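Cowie 4 Bench Handling Kit – two arm, tabletop

Sold by Clurbridge Lab Equipment. Ships from Starkthorpe.

Two arms, two grippers, controller, cables, one set spare finger pads. Table NOT included. Neither is the rack.

Price on request – depends on mounting and how many spares. Budget for install separately, most people forget this and then the PO has to go round again.

What to plan for
Table depth 71 cm minimum. Less than that and the arms fight each other.
Lead time 13 weeks from order. Pads alone ship sooner.
Power draw 700 W with both arms going. Own circuit please.
Wall behind the bench is fine, leave room for the elbows.

Finger pads are a wear item. Nubbed type is standard, smooth on request. Put a spare set per arm in the first years budget. Wipe them down, bits stick in the nubs.

Training: one day on site, or do it over at the Skelmont demo room for less. Quotes held until July.
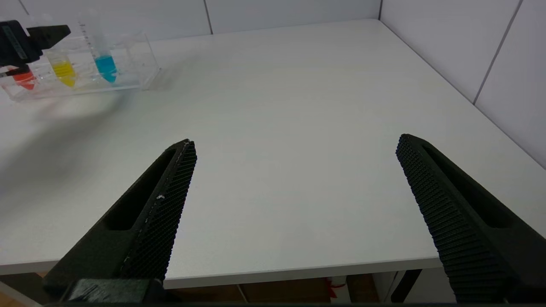 Starkthorpe, January 17, 2019
Tube work on a white bench, conical tubes in a clear rack, one arm at the rack and the other with its fingers open. Colored liquids so you can tell the tubes apart quick. Slotted fingers as supplied.

Got your own rack? Send us the outside dimensions and tube size befor you order – we'll check the reach and put it on the quote.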